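## 4 Changing the work on a folding line: set-up for hand-held gripper stations

Applies to the Drorkosville and Plellberg sites. Read section 3 (cell wiring and power) first. Steps marked S are for the shift lead only.

### 4.1 What changes for the operator

At both sites, sorting and first folding of garments is moving in stages from hand work to the Seidel cell. Until a garment type is released to the cell, operators pick and fold it with the hand-held gripper, and the recordings are used to teach the cell that type. The job titles stay as they are. The tasks do not:

- Time at the folding table drops from a full shift to two blocks, one before and one after the main break.
- The rest of the shift is spent on checking cell output, clearing rejects and reloading the infeed.
- Piece rate no longer applies to gripper work. Gripper hours are booked under the code "T" at the normal hourly rate.
- Each operator keeps the right to return to a manual station at the end of the block.

A garment type is put forward for release after 1000 accepted recordings. The shift lead enters the release in the Soton log, and from the next Monday the type is loaded at the cell infeed.

**Note:** Recordings are not used to compare operators. The station number is stored with each recording; the operator's name is not.

### 4.2 Before the block

1. Log in at the station terminal with the station card. Do not use a personal card.
2. (S) Check that the garment type on the terminal matches the label on the bin.
3. Take the gripper from its rest and open and close it fully, three times. The fingers must move together, with no grinding.
4. Check both finger pads. Replace a pad that is split, glazed or lifting at the edge. Pads are replaced in pairs.
5. Check that the pivot screws are flush. Do not tighten them on the line – a loose pivot goes back to the workshop with a red tag.
6. Wipe the lens with the dry cloth supplied. Spray cleaner leaves a film.
7. Select **New block** and wait for the short tone. If the terminal shows fault 612, the clock on the gripper has drifted; put the gripper back on its rest until the fault clears, then repeat this step.

**Caution:** Cables on the floor are a trip hazard. Route them behind the working area where the layout allows, and do not step back without looking.

### 4.3 Making a recording

1. Press the trigger halfway to start. The terminal shows a green bar.
2. Bring the gripper down over the garment with the fingers open.
3. Close on the cloth and lift in one movement. Pauses of more than two seconds are marked as a break and the recording is split.
4. Carry out the task shown on the terminal (lift, turn, fold or place).
5. Open the fingers fully before moving the gripper away.
6. Release the trigger. Two short tones mean accepted, one long tone means rejected.

Work at a normal pace. Slow, careful movements teach the cell to be slow, and the cell timing at Plellberg had to be redone in August for that reason.

Dropped garments and poor grips are kept in the recording. Pick the garment up again with the gripper and carry on. Do not delete the attempt, and do not tidy the garment by hand between tries.

### 4.4 Grip on soft goods

Knitted and light woven items are harder for the cell than trousers or towels. The cloth gathers between the fingers and the edge is lost from view, so the cell has to learn a lift that does not depend on finding a hem.
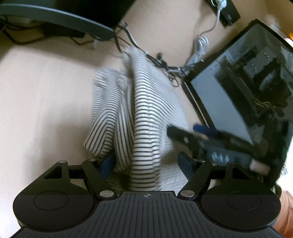
For these items, use the following settings:

| Setting | Light knit | Woven shirt | Towel |
|---|---|---|---|
| Grip force | Low | Low | Medium |
| Task on terminal | Lift, then place | Lift, turn, fold | Fold |
| Rest after | 10 minutes | 10 minutes | None set |

The rest entry is the longest run at that task without a change of hand or task. It was set after wrist complaints in the first month at Drorkosville and is not to be raised locally.

Striped items are recorded under their own type code, even where the cut is the same as a plain one. If the code is missing from the list, use 3689 (unsorted) and tell the shift lead.

### 4.5 Ending the block

1. Select **End block**. Wait for the transfer to finish before switching off.
2. Return the gripper to its rest with the fingers open.
3. Put unfinished garments back in the bin, unfolded.
4. Note any pad change on the station sheet.
5. (S) Confirm the operator's next task. Checking duty at the cell follows gripper work; a second gripper block may not follow directly.

**Note:** If the cell stops while an operator is on a gripper block, the block is finished first. Clearing the cell is the job of whoever is on checking duty – see section 5.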